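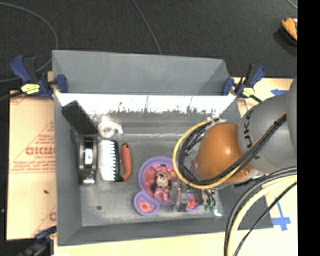

A Month With the Bin Picker

I have been promised a robot that tidies up for as long as I've been writing about gadgets, and I have a whole shelf of round plastic things that mostly bump into chair legs. So when Birotum offered me a month with its bin-picking package in April, I said yes before I'd read the second paragraph of the email. (I should have read the second paragraph. It was about floor loading.)

The package is called Lamdale, and it's aimed at small outfits: toy rental libraries, thrift warehouses, repair shops, anybody who spends the day pulling mixed stuff out of one container and putting it in another. You bring the arm, or lease one, and Birotum supplies the gripper, the software and a person to set it all up. My person was Ronaldo Andrade, who arrived at eight in the morning with his own coffee and left at dinnertime, having explained the word "occlusion" to me twice.

I'd pictured a shiny box with a start button. What you get is a workbench that somebody clearly works at. The big gray bin is held down with blue-and-black bar clamps, there's blue tape stuck here and there, and the cables take the scenic route. I came to like that. When something needed shifting, we shifted it with a squeeze of a clamp handle, and I never once had to look for a hex key.

What goes in the bin

The fun part of this job is choosing what to throw at it. Birotum suggests starting with boxes, which is sensible and dull, so I went through my kitchen and utility closet instead. A brush with an orange-red handle went in. So did a purple divided kids' plate shaped like a mouse head, with a cartoon mouse in a pink outfit printed in the middle, and it became the star of the whole month.

A plate like that is a nasty little test. It's wide and it sits low, and a two-year-old can pick it up without thinking because a two-year-old has thumbs. The gripper has to come down over the rim, get a finger close enough to matter, and not shove the whole thing across the bin. The first time I watched the arm hover over that plate I was leaning forward like it was a penalty kick!

Over my month I logged 213 tries across everything I owned that would fit, and 177 of them ended with the object in the second container. I was pretty pleased with that. Most of the misses were flat things, with the plate well out in front, and then came anything leaning on a wall. Blocky objects were easy once they were out in the open. The brush surprised me by being no trouble at all, bristles and everything.

Living with it

Speed is fine. It isn't going to race you, and on a good run I could go and make a sandwich. The software shows you which object it wants next and how sure it feels about that, and you can overrule it with a click. I overruled it a lot in week one and hardly ever by week four, though I suspect that says more about me.

Setup is where I'd knock off points. Teaching Lamdale the edges of a new bin took me some 41 minutes on my own, with the manual open, and the manual reads as if it had been translated by someone in a hurry to catch a train. Ronaldo does it in the time it takes to hum a song. Move the bin by accident and you get to do part of it over, so do those clamps up tight.

The other thing is cables. They have to follow the arm wherever it swings, which means leaving plenty of slack and then finding somewhere for all that slack to go. Ask for the setup visit to include cable routing, and get it in writing.

I also borrowed a rival kit, the Wodeno, for a weekend. It's quieter and the screens are prettier, but it wanted every object photographed from all sides before it would touch it, and I ran out of patience at the spatula. Lamdale will have a go at something it's never met.

So who should get one?

If you sort the same part all day, you can do this more cheaply. If your bins look like the bottom of my closet, call Birotum and ask for the trial month. Tomoana, the toy library two towns over from me, has signed up for the same deal, and I've offered them the plate. They say they have plenty of their own.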